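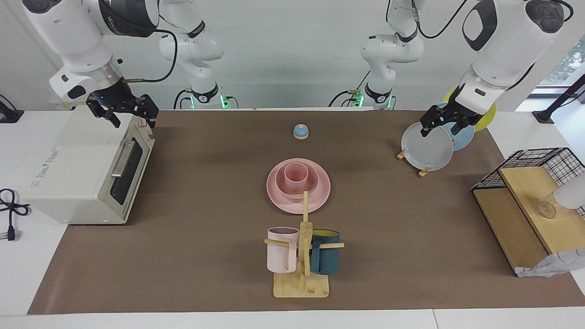

1/ Worktop reset, part two: the toaster oven corner and the crockery

Part one dealt with the drawers. This part covers the table: a white top, a large brown mat, an off-white toaster oven on the left and whatever crockery is in use. The aim is a layout that can be restored in a few minutes by someone who did not design it.

2/ The mat

A large mat needs a fixed position or it creeps towards whoever uses the table most. I set ours with an even white border along the front edge and check it by eye. Pencil marks on the underside of the table work if you want them repeatable. Crumbs collect at the border, so lift the mat once a week and wipe under it.

3/ The oven

Clearances first. The manual for our model asks for a gap at the sides and rear and nothing stored on top. Yours may differ. Read it before you choose a position, not after. The door drops forward, so the space in front of it must also stay clear to the full depth of the open door. I measured 203 mm on ours and added a bit for knuckles.

4/ The flex

Black power cord, off to the left. Unplugged when the oven is not in use, plug left where it can be seen. I tried a clip at the back and gave up on it. The clip held the cord against the casing, and the casing gets hot. A loose coil to one side is less tidy and I prefer it.

5/ Crockery: the nest

Pink set: wide plate flat, bowl on the plate, cup standing in the bowl. One place setting, one footprint, one lift. The footprint is the diameter of the plate, 254 mm, regardless of what goes on top of it.

6/ Limits of the nest

It suits one setting. Two nests stacked on each other are unstable, as the upper plate ends up sitting on a cup rim. For several settings, go back to stacking by type: plates with plates, bowls with bowls, cups on their own. I nest only for the table and for carrying.

7/ The light grey plate

Different set, different diameter. It is kept on edge in a rack. A single odd plate in a flat stack always ends up at the bottom and is then never used. On edge it can be pulled out by the rim without moving anything else. The rack is a Grutetti, the small one, slots 38 mm apart. That is wider than a plate needs and about right for a shallow bowl.

8/ Rack position

Not beside the oven. Crockery that has been sitting next to a hot side panel is unpleasant to pick up, and the slots fill with crumbs. Ours goes on the shelf by the sink, which also shortens the walk from the drainer.

9/ The bell

Small round call bell, light blue dome, pale wooden base. It lives at the back of the mat, near the middle. Used to announce food. It has survived three rounds of decluttering on the grounds that shouting up the stairs is worse. Wipe the dome with a dry cloth. Keep water off the wood.

10/ The label on the oven

There is a small printed label on the left side panel with faint red text. Side labels on appliances like this fade with cleaning. Photograph yours while it can still be read and file the picture with the receipt. Do not scrub over it. Same advice for any markings near the controls: damp cloth, no cream cleaner.

11/ Order of work

Unplug the oven and let it cool.
Crockery off the table.
Mat up, table wiped, mat down.
Oven door glass and handle wiped, crumb tray emptied.
Bell back.
Place setting back, in the middle of the mat.

Allow 4 minutes once you have done it a few times. The crumb tray is the slow part.

12/ Products, as people asked last time

Cloths are Homberg, the thin ones. They dry overnight on the tap. The Prustby shelf liner I recommended in September has curled at the corners and I withdraw the recommendation. Yeh still sell replacement oven racks by width, so measure the inside of the oven and not the rack you are replacing, which may be bent.

13/ Reply to a question about putting the oven on the mat

Ours stays there for cooking, on its own feet, and has left no mark so far. Check the temperature rating of your mat before copying this. If it has no rating, assume it is unsuitable and cut it back to stop short of the oven.

14/ Reply to another, on whether the cup marks the bowl

Slightly, if the foot of the cup is unglazed. Run a thumb round it. If it feels rough, put a square of kitchen paper underneath or stand the cup beside the plate.

15/ Part three will be the shelf above the sink, once I have found a liner that stays flat.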